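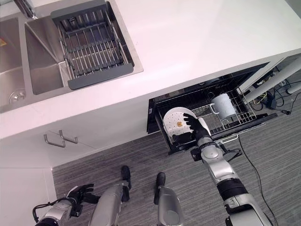
My grandmother dried every dish by hand, with a linen towel over her left shoulder, and she would have had a few things to say about people who let their plates sit out to drip. I have been thinking about her a good deal this spring, because I have spent most of it asking people in and near Skimcombe how they dry and put away their dishes (a question that gets you invited into more kitchens than you would believe!). What I kept meeting, tucked under one countertop after another, was the rack in a drawer. You pull the bar on the front and out it comes, a grid of thin silver rods in a black frame, with room for a white plate with little dark dots standing on its edge near the front corner and a mug at the back. Push it shut and the counter by the double sink is all yours again.

I came to this subject sideways. Our own rack at home was a big chrome thing that lived to the right of the sink for so many years that I had stopped seeing it. Then in the winter we had the counter replaced, the rack went into a box in the garage, and for one week we had the most glorious stretch of clear space, and I rolled out a pie crust on it without moving a single thing first. I did not want to give that back. But the dishes had to go somewhere, and a damp towel spread on the counter gets old by the third day.

Jussara Lins has been fitting kitchens in this part of the county since 2000, first with her uncle's shop in Grirbridge and later on her own, and she was kind enough to let me follow her through a couple of jobs and pester her at lunch. In her early years, she told me, nearly everyone wanted the drawer beside the sink for silverware. Now they ask her what else could go there.

"People think about where they cook and where they sit," she said, picking the olives out of her sandwich. "They don't think about the two steps between the sink and the shelf, and they take those two steps all day long."

Her advice for anyone considering a dish drawer is to bring out the dishes before bringing out the tape measure. The plate you use most is the one that matters, and it needs to stand upright and still clear the underside of the counter when the drawer slides home. She has seen a lovely new drawer that would not close over a dinner plate, and the family ended up using it for saucers and a garlic press. Mugs are easier, though a tall one can be a nuisance, and she likes to give them the back of the rack, where a hand reaching in for a plate won't knock them.

Then there is the water. A rack on the counter drips where you can see it, and a rack in a drawer drips where you can't, so there has to be a tray, and the tray has to come out, and somebody has to remember to take it out. Jussara empties hers each night when she shuts off the kitchen lights. I have tried to take up this habit and have managed it most evenings. She also leaves the drawer open a while after washing up, to let the air get at things, and closes it when she goes to bed.

Not everybody is won over. Murray Pryor, who taught shop for many years and now repairs chairs in a former feed store across from the Nowicki bakery, has a plain wooden rack on his counter and means to keep it there. He made it himself out of maple scraps, and he has replaced the dowels twice. When I admired it he took it apart to show me how the pegs went in, which meant moving all his breakfast dishes to the windowsill, and we got to talking about glue and forgot to put them back.

"I like to see my cup," he said, when I finally asked him why not a drawer. He did allow that his daughter has one, and that he had loaded it at Thanksgiving and found it perfectly pleasant, aside from bumping it with his hip.

The hip is a fair point. A drawer at that height, left open, is just where a person turning around from the sink would like to be. In a narrow kitchen I would think hard before choosing one, or at least I would put it on the side away from the stove, where there is less coming and going with hot pans.

As for cost, it covers a lot of ground. Jussara fitted one for a customer on the hill who chose the Brenalura insert with the soft-closing runners, and with a new drawer front and her labor the whole bill was $844. Another customer kept the old cabinet box and bought a simple wire basket for it, and paid a small part of that. I went the second way. Our drawer had held batteries, birthday candles, takeout menus from restaurants that have closed, and the instructions for a blender we gave to my brother, and sorting through all that took me far longer than putting in the rack did.

I'd also say a word for fewer dishes. Once the rack has edges you can't pile beyond, you begin to wash a bowl when you've finished with it, and the stack of extra plates at the back of the cupboard starts to look like something your niece could use in her first apartment. Mine took eight and the gravy boat.

The linen towels I have kept. My grandmother's are thin as tissue now, with a blue stripe, and they are still the best thing going for a wine glass. On Thanksgiving and Christmas, when the drawer is full before we've even started on the roasting pans, I put one over my shoulder and dry the rest by hand, and my husband puts things away in the wrong cupboards.

Home | Kitchens | Garden | Recipes | Back Issues | Subscribe

Get our kitchen and garden letter by email twice a month. Enter your address to sign up. You may unsubscribe at any time.

Contact us | Copyright May 2018 Skimcombe Home Magazine. All rights reserved. | Back to top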